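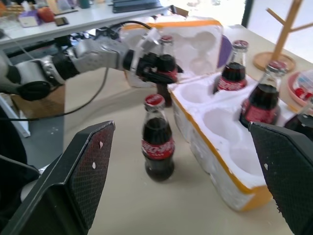

阅读时间：6分钟

关于我们

玻璃瓶装汽水这种东西，喝的时候是一种享受，寄的时候是一种折磨。凡是往外地寄过玻璃瓶的人大概都有体会：箱子外面包了一层又一层，胶带缠得拆都拆不开，旧报纸塞得满满当当，收件人一接过来，里面哗啦一响，心就凉了半截。我们Pulura做的就是这件事，把装满了的玻璃瓶好好地装进箱子，让它们到了别人家里还是站着的、完整的，盖子一掀就能拿出来放进冰箱。

很多朋友第一次联系我们，都以为我们是卖饮料的（也难怪，我们发出去的照片里总少不了可乐瓶）。其实饮料都是客户的，我们做的是外面那只白色的泡沫箱，还有装箱这道活儿本身。箱子里面的一个个杯状凹坑，箱盖内侧和它对应的圆弧，箱口那一圈橙黄色的边，这些才是我们天天琢磨的东西。

一、我们是怎么开始的

Pulura的创办人Laurinda Brandão，早年跟着家里人做过好几年的杂货批发。那时候店里进的汽水都是玻璃瓶，用的是塑料周转箱，格子又大又硬，瓶子在里面晃来晃去，车一颠就叮叮当当响一路。她常说自己到现在听见玻璃碰玻璃的声音还是会回头看一眼，改不掉了。

后来批发的生意淡了，找上门来的反倒是一些零散的单子：有人想给在外地念书的孩子寄一箱小时候喝惯的汽水，有人办婚礼，要给没能到场的亲戚每家寄几瓶喜酒，还有一位老客人搬了家，新地方买不到玻璃瓶装的可乐，每逢过节就来问能不能寄。Laurinda心软，来者不拒，能寄就寄，碎了就自己掏钱补。补来补去，她觉得这么下去不行，就开始在店后面的小仓库里自己切泡沫。

最早的箱子说出来有点不好意思。泡沫板是从旧家电的包装里拆的，坑是用热铁丝一点一点烫的，烫出来歪歪扭扭，瓶子放进去有的松有的紧，紧的那几个拔都拔不出来，非得两个人按着箱子才行。味道也很冲，隔壁修鞋的师傅来敲过好几次门。可就是这么几只难看的箱子寄出去，碎瓶子真的少了，有客人还特地打电话来问：箱子能不能留着，下回再用？

这句话我们一直记到今天。

后来有了模具，有了正经的成型泡沫，箱子也一版一版地改。现在常用的有三种，内部叫法也很朴素，就是小箱、中箱、大箱。曾经有同事想给它们起好听的名字，讨论了一个下午，第二天大家照旧喊小箱、中箱、大箱，于是就算了。

二、我们在意的几件小事

先说凹坑。瓶子不是一根直筒，肩膀是斜的，腰身有的收进去有的鼓出来，贴标签的地方最怕磨。所以我们每接一款新瓶子，都会请客户先寄几瓶实物过来，满的，带盖带标签的那种。图纸当然也看，可是图纸上没有标签的厚度，也没有瓶盖边上那一圈小齿，这些东西在手里摸一摸就明白了。坑做得太松，路上晃；太紧，标签会起皱，客人收到了看着不舒服。我们追求的手感，说起来有点玄，就是放下去的时候轻轻一送，到底了，手松开，瓶子自己待得住。

再说箱盖。盖子的内侧也做了弧形的凹槽，合上的时候上下两边一起护着瓶子。盖子打开以后能立在箱体后面，装箱的人两手都可以腾出来，不用一只手扶着盖子、另一只手去够瓶子。这个改动是Bastine提的。Bastine是和我们来往最久的一家模具厂，他们的师傅来仓库里看我们干活，站了小半天没怎么说话，回去就画了一张草图传过来，我们一看就说：对，就是这个！

还有桌子。装箱的桌子我们坚持要浅色的，桌面上什么都看得清清楚楚，有一点泡沫屑、一点水渍，一眼就能发现，随手就擦了。新来的同事有时候觉得我们擦桌子擦得太勤，过不了多久，自己也成了最爱擦桌子的那一个。

至于瓶子怎么往里放，我们也有自己的习惯。先装靠里面、挨着箱盖的那一排，再一排一排往外装，这样手臂不会从已经放好的瓶子上面扫过去。拿瓶子拿上半截，竖着提起来，到了凹坑上方再慢慢往下落。标签的正面尽量朝一个方向。有客户问过，标签朝哪边又不影响运输，何必这么讲究？道理上确实不影响。可是想一想收箱子的那个人，盖子一掀，一排红盖子，一排端端正正的标签，那一刻的高兴是实实在在的，多花的这一点工夫我们觉得很值。

三、箱子做好以后

每一款新箱子在交给客户之前，都要先在我们自己这里住上48小时。装满瓶子，合上盖，封好，放着，中间会搬动，会翻身，也会跟别的货一起堆着。时间到了再打开，一瓶一瓶拿出来看：瓶身有没有磨痕，盖子有没有松，标签的边角有没有翘起来，凹坑底下有没有被压塌的地方。哪里不满意就记下来，跟模具厂商量，再改一版。有的箱子一次就过了，有的来来回回改得客户都替我们着急。

我们最难忘的一次是给Novomham做的那一款。Novomham是一家做怀旧汽水礼盒的小公司，瓶子的形状特别好看，腰很细，底很圆，放在桌上像个小葫芦，可是放进箱子里怎么都不听话，一摇就转圈，转到最后标签全朝了不同的方向。我们前后改了六版，改到第五版的时候Laurinda都想劝客户换瓶子了（当然没说出口）。最后是在凹坑的一侧加了一道很浅的棱，瓶子才安分下来。九月里他们第一批礼盒发出去，寄了一箱给我们留念，那几个瓶子喝空以后洗干净了，现在还摆在仓库的窗台上，有人往里面插了几枝干花。

Pandey是另一种合作。他们是开连锁小食店的，总部统一进货，再分到各个店里，对礼盒不礼盒没有要求，只要耐用，能来回跑。于是我们给他们的箱子加厚了底，箱口的边也做得更圆，免得搬来搬去磕掉角。箱子跑旧了，他们会攒起来一起送回我们这里，还能用的擦洗干净继续用，实在破了的交给回收的人。我们很喜欢看那些跑旧了的箱子，哪里磨得厉害，哪里压得深，都写在箱子上，比坐在办公室里开会有用得多。

四、常来我们这里的人

我们的团队不大，仓库和办公室在同一层，中间只隔着一道推拉门，平时也不怎么关。办公室里的人听得见仓库那边封箱的声音，仓库里的人也听得见电话响，谁离得近谁接。所以各位打电话过来，接电话的可能是做报价的同事，也可能是手上还沾着泡沫屑的装箱同事，请不要见怪，您问箱子的事情，大家都答得上来。

来参观我们也很欢迎。想做新箱子的朋友，最好带上自己的瓶子，坐下来慢慢聊。茶和咖啡都有，汽水更是管够。我们会当着您的面把瓶子放进不同的样箱里试，您也可以自己动手，放一放，提一提，哪一种顺手，手上马上就有感觉。有位做果醋的客人，本来只打算来坐一会儿，结果一样一样试过去，中午跟我们一起吃了盒饭，下午又接着试，走的时候连自己的伞都忘了拿。

如果只是想寄几瓶东西给家里人，数量很少，也请别不好意思开口。Pulura就是从这样的小单子开始的，到现在我们还留着零散装箱的服务，带着瓶子来，挑一只合适的箱子，我们帮您装好、封好，您自己拿去寄就可以。瓶子要是太高或者太胖，现成的凹坑放不下，我们会照实告诉您，再一起想别的办法。

五、接下来想做的事

手头正在试的，是一款可以把空瓶子也装回来的箱子。满瓶子沉，待得稳，空瓶子轻，在坑里反而容易跳，这个问题我们以前没有认真想过，是几位老客户提醒的。样箱已经做了两版，第一版盖子压得太紧，第二版又嫌松了一点，还在调。等调好了，会先请老客户们试用，再放到这个页面上来介绍。

另外，样箱架子上一直有几只早年用热铁丝烫出来的旧箱子，Laurinda舍不得扔，来参观的朋友要是感兴趣，可以拿下来看看，小心其中一只的角已经掉了，是用胶带粘着的。

谢谢您耐心读到这里。想聊瓶子，聊箱子，或者想问问您家里那几瓶宝贝能不能寄，都请给我们留言，看到了就会回。

分享 48　评论 3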